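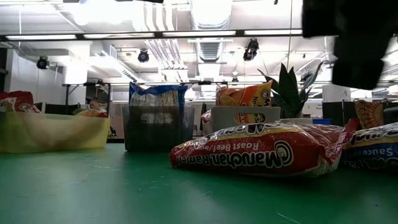
초록색 작업대 위에 꺼내 놓은 라면 봉지와 반투명 정리함

# 봉지라면, 맛별로 통에 나눠 담는 방법

라면을 한꺼번에 여러 가지 사 두는 집이라면 아마 다들 비슷하실 거예요. 처음에는 선반에 차곡차곡 쌓아 두는데, 며칠만 지나면 아래쪽 것을 꺼내다가 위가 와르르 무너지고, 결국 먹고 싶은 맛은 맨 뒤에서 발견되지요. 저도 오래 그렇게 살다가 봉지를 눕히지 않고 통에 세워 담기 시작했는데, 그 뒤로는 찬장 문 여는 일이 훨씬 편해졌어요. 어려운 건 하나도 없으니 차 한 잔 옆에 두고 천천히 따라 해 보세요.

## 준비할 것

- 속이 비치는 플라스틱 통 2개 (색이 서로 다르면 좋아요)
- 마른행주
- 유성펜과 마스킹테이프
- 집에 있는 라면 전부

통은 꼭 새것이 아니어도 괜찮습니다. 반투명한 통이면 무엇이 들었는지 대강 비쳐 보여서 뚜껑 없이 쓰기에 딱 좋고, 앞쪽에 손잡이 구멍이 뚫린 것은 깊은 찬장에서 당겨 꺼낼 때 정말 편하답니다. 다만 사기 전에 봉지 하나를 들고 가서 폭을 맞춰 보시길 권해요. 저는 눈대중으로 샀다가 한 번 바꾸러 다녀왔거든요.

## 순서

### 1. 모두 꺼내기

찬장에 있는 라면을 넓은 상 위에 전부 꺼냅니다. 아깝다고 몇 개 남겨 두면 나중에 꼭 그 몇 개가 또 뒤로 밀려나요. 꺼낸 김에 선반 바닥도 마른행주로 한 번 닦아 주세요.

### 2. 날짜 보기

봉지를 뒤집어 가며 유통기한을 확인합니다. 글씨가 주름 사이에 숨어 있을 때가 많으니 비닐을 손가락으로 살살 펴서 읽으세요. 9월 안에 먹어야 할 것은 따로 모아 두고, 끝부분이 터진 봉지는 그날 저녁으로 정해 버리면 됩니다.

### 3. 맛별로 나누기

봉지 색을 보고 나누면 빠르기는 한데, 같은 회사 제품은 맛이 달라도 색이 비슷한 경우가 있어요. 그러니 맛 이름까지 읽어 주세요. 마루짱 라면이라면 빨간 봉지에 "Roast Beef Flavor"라고 작은 흰 글씨로 적혀 있는 식이에요. 저희 집은 한쪽 통에 고기 맛, 다른 통에 나머지를 넣습니다. 나누는 기준은 식구들이 알아듣기만 하면 무엇이든 좋아요.

### 4. 세워 담기

이제 봉지를 책 꽂듯이 세웁니다. 윗부분이 통 가장자리 위로 조금 올라와도 괜찮아요. 오히려 잡고 뽑기 좋습니다. 날짜가 가까운 것을 앞에 두고, 억지로 꽉 채우지는 마세요. 면이 부서지면 끓였을 때 숟가락으로 떠먹어야 하니까요 (그것도 나름 맛있긴 합니다만!).

### 5. 이름표 붙이기

마스킹테이프에 맛을 적어 통 앞에 붙입니다. 손잡이 구멍은 가리지 않게, 조금 아래쪽에 붙이세요.

## 몇 가지 덧붙이면

- 가스레인지 바로 위 칸은 피해 주세요. 볕이 드는 창가도 마찬가지예요.
- 작은 소스나 수프 봉지가 따로 굴러다닌다면 지퍼백에 모아 통 한쪽에 끼워 두세요.
- 새로 사 온 라면은 뒤쪽에 넣습니다. 급하게 앞에 꽂아 두면 순서가 금방 엉켜요.
- 통이 가벼워 자꾸 밀리면 밑에 미끄럼 방지 매트를 한 장 깔아 보세요.

저는 장 보러 가기 전에 통만 슬쩍 당겨 보고 모자란 맛을 적어 갑니다. 통이 아직 넉넉히 차 있으면 그 주에는 라면 코너를 그냥 지나가고요.

2023년 7월 12일, 카롤리나 엔히크스 씀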